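The Planner That Learned to Wait
October 18, 2020

I spent a day in August with the software crew at Skostau, and I went in expecting to talk about grippers.
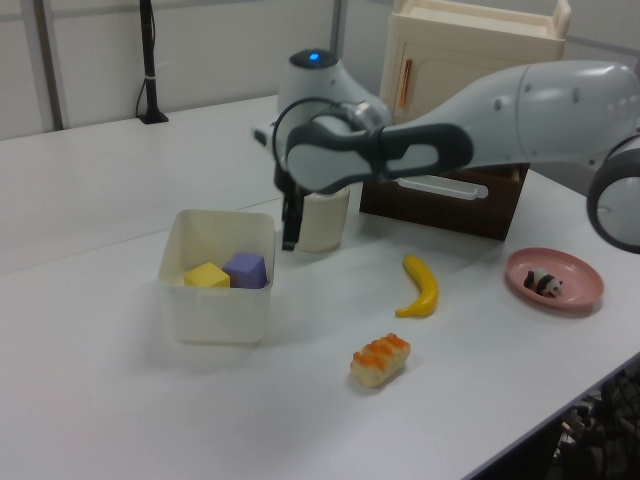 What we talked about was timing! Their planner, Vavier, used to think up 30 paths before every single reach, and the arm just sat there (I've had faster waiters). Now it settles for five – good ones, mostly – and fixes the rest on the move. Planning time fell to 135 milliseconds, and I still want to see it on a messier table.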